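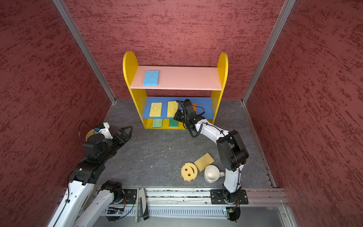
Chapter 7
Learning from a Demonstration

What this chapter covers

7.1 Why a demonstration is not a test
7.2 Preparing for a visit
7.3 Watching a sorting and shelving task
7.4 Recording what was seen
7.5 Putting questions to the host
7.6 Writing the visit report

By the end of the chapter, students should be able to plan a visit to a site where robots are in use or under development, keep a usable record of what they observe there, and write a report that separates observation from what they were told. Students who have not yet read Chapter 4 (Arms, Joints and Grippers) should do so first, as its terms are used here without further definition.

Introduction

Most people who come to work with robots first meet them on somebody else's premises. A supplier invites a customer to see a new cell running. A college opens its laboratory for an afternoon in December. A factory lets a group of apprentices stand behind the yellow line for twenty minutes while a shift goes on as usual. These occasions are called demonstrations, visits or open days, and the words are often used as though they meant the same thing. In this book they are kept apart.

A demonstration is arranged by the host to show a particular task. The host chooses the objects, the lighting and the starting positions, and usually knows in advance which attempts are likely to go well. A visit is arranged by the guest, or at the guest's request, and follows the work already going on. An open day lies between the two: several demonstrations are offered at once, the public moves freely among them, and staff answer whatever they are asked.

Each has its uses. The demonstration gives the clearest view of a single skill. The visit gives the best idea of pace, noise, interruption and repair. The open day is the easiest to attend and the hardest to learn from, and it is for this reason that the present chapter takes an open day as its main case.

The Sitmont open day

The case followed throughout the chapter is the spring open day at the Sitmont training centre, where two-armed tabletop cells were shown to school parties in the morning and to local employers after lunch. The centre admitted 600 visitors. Groups were limited to 42 persons, and each group spent a quarter of an hour at each station. The programme was planned by Zeeshan Mughal, at that time the centre's head of teaching, whose notes for guides are reprinted in part in section 7.3.

Three stations are discussed. At the first, the Hirano station, an arm placed small parts into a tray. At the second, known to staff as Verkum, visitors were allowed to guide an arm by hand and then watch it repeat the path. The third station dealt with household objects and is the one to which most of the chapter is devoted. Its cell held a small, brightly coloured shelf unit of the kind made for a child's room, a number of sponges and a mug. Two arms, each with a gripper and a camera at the wrist, worked on the same floor area.

The choice of sponges deserves a word. A sponge is light, does little harm if dropped, and gives way when it is gripped. The last of these points makes it a more demanding object than it looks. A hard block held between two fingers keeps its width, and the arm can be told what that width is. A sponge held too firmly changes shape, and may spring out of place when the fingers open. A sponge cut into a shape, such as the smiling face used at this station, has an uneven edge and holes through it, so that the place at which it is gripped matters as well as the force. The mug raises a separate difficulty. Lying on its side it can roll, and its handle may be turned towards the gripper or away from it.

Shelves bring difficulties of their own. An arm reaching for an object on an open table may approach from above. An arm reaching for an object on a middle shelf must come in from the front, with another shelf over it and neighbouring objects close on either side. Students should note that in such a position the gripper itself may hide part of the shelf from a person standing outside the cell, and sometimes from a camera mounted there. This is one of the reasons for placing a camera at the wrist, a subject taken up in section 7.3.

What the visitor is told

Visitors to the third station were given a printed card. It stated that the station had completed 2,408 attempts since it was set up, of which the first 2,000 had been made with a person controlling both arms. The card did not say how many attempts had succeeded, nor what had counted as success. Several visitors asked. Their questions, and the answers they received, are examined in section 7.5.

The card is a useful document to study. Everything on it was correct, and a careless reader would still have come away with a false idea of what the arms could do unaided. Students will meet similar cards, slides and spoken introductions throughout their careers. The proper response is to write down the figure, write down its source, and ask what was being counted.

A note on record sheets

The exercises in this chapter use the Skullex record sheet, a copy of which is given in Appendix C. The sheet has a left-hand column for what the student saw and a right-hand column for what the student was told. Entries should be made at the time and in ink. Where a student is unsure of something – whether a finger touched an object, for example, or which arm moved first – the entry should say so. A sheet with no doubtful entries is seldom a good sheet.

Before you begin

Read the whole of section 7.2 before making any arrangement with a host. Permission to take photographs must be obtained in writing. Students under eighteen must be accompanied, and no student may reach into a cell, whether or not the arms are moving, unless directed to do so by a member of the host's staff.

7.1 Why a demonstration is not a test

A test is designed so that the machine may fail it. The conditions are fixed beforehand, the number of attempts is stated, and every attempt is entered in the record, including those that were stopped early.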